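4.2 What a desktop is like inside

Guides to taking apart office computers tend to assume that a case, once open, will be tidy. Ours were under no such obligation. Of the 13 towers in the Trellia set, four had drive bays whose covers came away only after language that Lanz has asked us not to transcribe. We followed Mai's bench notes and worked with each tower on its side, side panel off, so that the board faced up and gravity was, for once, on our side.

Colour turned out to be the most dependable guide to what could be undone by hand. Manufacturers like to mark a release tab or a latch in something cheerful, and our sorters learned to look for it before reaching for a screwdriver.

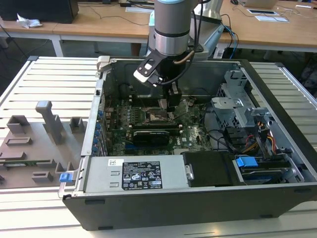 Cables keep to no such manners. The power leads come in red, yellow and black, which tells an electrician a good deal and a sorter very little, and the thin black SATA cables like to hide among them. We recorded a cable as "in the way" if it had to be moved before the drive, the graphics card or the memory could be lifted out (Figure 3). By this measure 55 cables were in the way, a total we had hoped to publish as a much smaller one.

The power supply was left until last in every case. It is heavy, it is awkward, and its label offers a great many certifications — none of them, sadly, for ease of removal.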